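Dye notebook, September, Wednesday, 4:15 p.m.

Second run of the onion skin bath today, and I'm writing it up while my hands still smell of it. Trinidad Valdebenito brought three more bags of skins from the Riquelme stall (bless her), so this pot was far richer than the first one. I weighed out 70 grams of dry skins, simmered them for 60 minutes and then let the whole thing sit with the lid on while I had a very late lunch.

The wool went in after that, the skeins from Bolham that we mordanted with alum on the weekend. They took the color beautifully – a warm, deep gold, much closer to what I was hoping for in the spring. The cotton strips were paler, as cotton always is with me, and a little patchy near the knots. I suspect I tied them too tight again! Abelardo Benítez thinks it's the scouring, and he may well be right, so next time I'll scour half of them with Clenix and half with plain washing soda and we can settle it over coffee.

I dipped one gold skein in the weak iron bath to sadden it. It went to a lovely mossy olive almost at once, and I pulled it out before it could get any darker.

More olive and yellow on cloth:

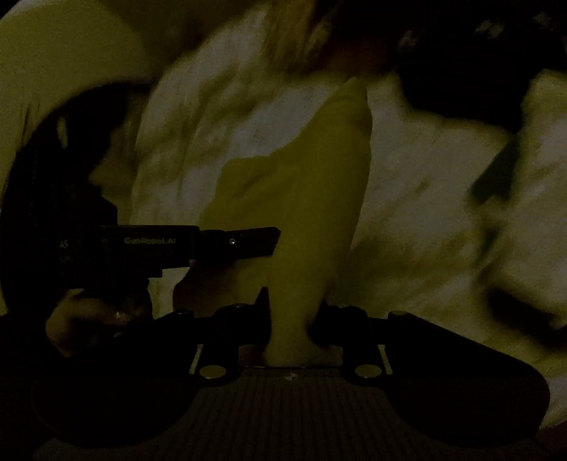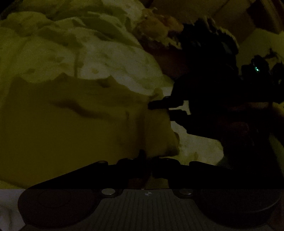 For next time

Strain the bath twice, label the skeins before they go in, and ask Trinidad whether the red onion skins are worth keeping separate. Iron jar is nearly empty.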